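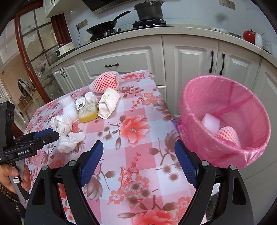
Can a player train with a new club in January before his contract runs out?

Asked by Blair Munro, 2018-11-05
Category: Football — amateur and semi-pro

I manage Falley, a semi-professional side, and I'm trying to sort out a central defender for the second half of the season. The lad I want is at Hamel on a written contract that ends in the summer. He has told me he wants to leave and his manager has more or less said he won't stand in the way, but nothing is in writing.

What I'd like to do is have him train with us for a couple of weeks in January, so we can look at him properly before we offer anything. He had a knee operation last year and our physio wants to see him move on grass as well as in a treatment room.

My questions are:

Do I need written permission from Hamel for him to train with us, or is a phone call between managers good enough?

If he gets hurt while training here, whose insurance covers it?

Can we agree terms with him now for next season, or do we have to wait?

Hamel have mentioned a fee of £600 if we want him straight away. We could probably find that, but I don't want to pay it and then learn the knee isn't right. Our secretary has only been in the job since August and hasn't done one of these before.

3 replies

Lorna Rennie
Marked as most helpful

Get it in writing. I was secretary at a club at your level for 16 years and most of the rows I dealt with began with a phone call that two people remembered differently.

On permission: he is under contract, so you shouldn't be talking to him about a move at all unless his club has been told. In most leagues this is called a notice of approach, and it goes from your secretary to theirs. There is normally a waiting period after it is served, and the length depends on your league, so look it up in your own handbook and don't go by what another club tells you. If Hamel are happy for you to speak to him they can say so in an email and you can skip the wait. Ask for the email today. As things stand you have already been speaking to him, and if the two clubs fall out over the fee that could be used against you.

For the training, ask Hamel for a short letter giving his name, the dates, where he'll be training and that they agree to it. Say in it whether he can play in a practice match, as a lot of these letters only mention training and then someone puts him on for the last half hour of a friendly.

Insurance is the part I'd worry about. Don't assume either policy covers him. Ours only covered players registered with us, and trialists had to be added by name before they stepped on the pitch. Ring your insurer, give them the dates, and tell them about the knee. Some policies leave out an injury that was there before. Hamel should ring theirs too — he is still their player and they will still be paying him.

As for next season, that depends on the type of contract and your league's rules on when a player in his last few months can be approached. Your league registrations officer will answer this by email and it costs nothing. Keep the reply.

On the £600, you can ask for it to be paid in two parts, with the second due once he has passed a medical or played a set number of games. We did that with a forward from Skinner and nobody objected. Put the medical in the transfer agreement itself, with a date.

Yupin Phuthong

Agree with Lorna about the insurance. I did my ankle on trial at a club when I was between sides and was off work for 3 weeks with nothing coming in. Both clubs were nice about it but neither of them paid. The player should ask to see something on paper himself before he trains.

Also check he's not cup-tied. It doesn't stop you signing him but if you want him for the cup it makes a difference to what he's worth to you.

Sarla Pathak

Just get him on loan until the end of the season, then sign him for nothing when his contract is up. My brother's team do it all the time. £600 is a lot for someone with a bad knee.

Comment from Blair Munro

Thanks all. I have emailed Hamel's secretary this afternoon asking for permission to speak to him and for a training letter. Our insurer says trialists can be added by name but they want 70 pounds for it and a note from his surgeon. Sarla — I did ask about a loan but they want him off the wage bill completely, so I don't think that one will run. Will ask again in January if the fee doesn't come down.

Comment from Lorna Rennie

Pay the 70. And get the surgeon's note moving now, they can take weeks.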